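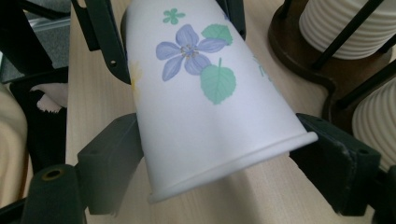

4. Setting Up Subtitles and Live Interpretation

This section covers the Zuva caption server and the Zasteck receiver packs used at film screenings, drama showcases and panel talks with an audience in more than one language. Complete Section 3 (Network and Power) before you begin.

4.1 Before you start

You need:
Zuva server, firmware dated Nov 1, 2021 or later
One Zasteck transmitter per language channel
Receiver packs, charged
Subtitle files in SRT or plain text, saved as UTF-8
The running order for the event

Note: One transmitter serves up to 300 receivers. For larger halls, see Section 7.

4.2 Loading subtitle files

1. Sign in to the server as Operator. The Guest account cannot load files.
2. Open Events and select New Event. Enter the title in the original language first, then in each display language.
3. Select Add Track. Choose the language from the list. For Vietnamese, Korean and Greek, also choose a font set.
4. Load the file. The server checks it and reports the number of lines found.
5. If the report shows skipped lines, open the log and correct them in the source file. Do not correct them in the preview window. Changes made there are lost at restart.
6. Repeat steps 3 to 5 for each language.

Note: A single track holds 2000 lines. Most feature films fit in one track. A stage drama with songs may need two; name them in playing order so that the server joins them without a gap.

4.3 Song lyrics

Lyrics are handled as a separate layer. By default the server shows the original words on the upper line and the translation on the lower line.

1. In the track menu, set Layer to Lyrics.
2. Set Hold Time. The default is 10 seconds.
3. To hide the original words, clear Show Source.

Caution: Confirm that the rights holder has cleared the lyrics for display. Clearance for performance does not always include clearance for projection.

4.4 Interpreter channels

1. Connect the booth console to input A or B on the transmitter.
2. Set the channel number. Channel 1 is reserved for floor sound.
3. Ask the interpreter to speak at normal level. Adjust Gain until the meter stays in the green band.
4. Listen on a receiver from the last row of seats and from the side aisles — signal loss is most common under balconies.
5. Label the channel on the server. The label appears on every receiver within almost 10 seconds.

Caution: Do not route the interpreter's output back to the hall speakers. Feedback at high gain can damage hearing.

Relay interpretation (for example, Korean to English to Greek) requires the Naidu relay card. Fit the card with the power off, then set Source on the second console to the channel of the first.

4.5 Test run

1. Start the event in Rehearsal mode.
2. Play the first and last scenes of the program with all tracks on.
3. Check line breaks on the widest and narrowest screens.
4. Stop the event, select Save State, and write down the state number.

If error 51 appears, two tracks share the same language code. Rename one of them and restart the event.

Continue with Section 5, Handing Out and Collecting Receivers.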